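Cleaning Wood Cabinets With Microfiber: Your Questions

Updated June 15, 2020

So many of you wrote in after the bathroom vanity post in February that I've pulled the best questions onto one page. I love this stuff, so some of the answers run long!

What cloth do you use on wood cabinet doors?

A plain microfiber cloth, the soft kind with a short pile. I keep mine color-coded at home (purple for wood, anything else for the toilet and floor), and it has saved me from some very unpleasant mix-ups. Old T-shirts will do in a pinch, but they leave lint in the corners of the panels and then you're going around twice.

Wet or dry?

Dry first, always. Dust turns to paste the second you add water, and it packs itself right into the edges of a paneled door. After the dry pass, dampen the cloth and wring it until you can't get another drop out of it. Then do a last pass with a dry one.

Which direction should I wipe?

With the grain. Start at the top rail under the countertop, come down the doors, and finish at the toe-kick, where all the hair ends up anyway.

My doors have raised panels. How do I get into the grooves?

Fold the cloth over one fingertip and run it slowly along each edge of the panel. For stubborn corners, a dry soft toothbrush is wonderful. Celeste Espinoza wrote from Brurthorpe to say she uses a makeup brush, and I tried it, and yes, it's even better.

What about fancy metal handles?

Curly dark handles are my favorite part of the whole job! Dust settles in every scroll. Wipe along the curves with a barely damp corner of the cloth and dry them right away. Skip metal polish unless you know what finish you have. Pichit Petchrat asked whether to unscrew them first: once a year is plenty, and it's a good time to clean the greasy patch behind them.

Can I use vinegar?

I don't on finished wood. It can dull the surface over time. A few drops of mild dish soap in a bowl of lukewarm water will take off toothpaste, hairspray and soap splashes. Try the inside of a door first.

How often do you do this?

The quick wipe, every week, and it takes me 2 minutes. The full version with handles and grooves takes 29, and I do it every other month.

How do I wash the cloths?

Warm water, a little detergent, no fabric softener, no cotton towels in the same load. Hang them up or tumble on low. Softener coats the fibers and then they just push the dust around.

Do I need to clear the floor first?

Move the wastebasket and the bath mat if they're up against the doors. I'm guilty of working around them, and then the lower corners never get done.

The doors are clean but look dull. Now what?

Give them a day to dry out fully, then buff with a clean dry cloth in small circles, finishing with the grain. If they still look tired, the finish may be worn, and that's a question for a cabinet shop. Nicanor Escobar sent me a lovely note about refinishing his, and I'm hoping he'll let me share it here.

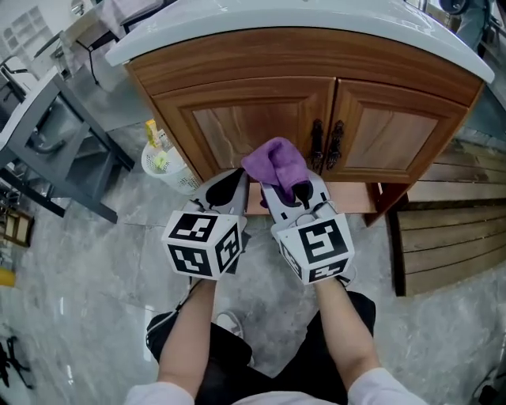
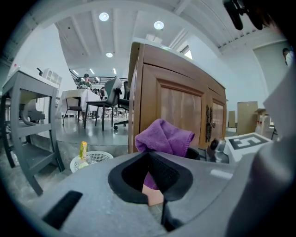 Purple microfiber cloth at the paneled wood cabinet with the dark ornate handles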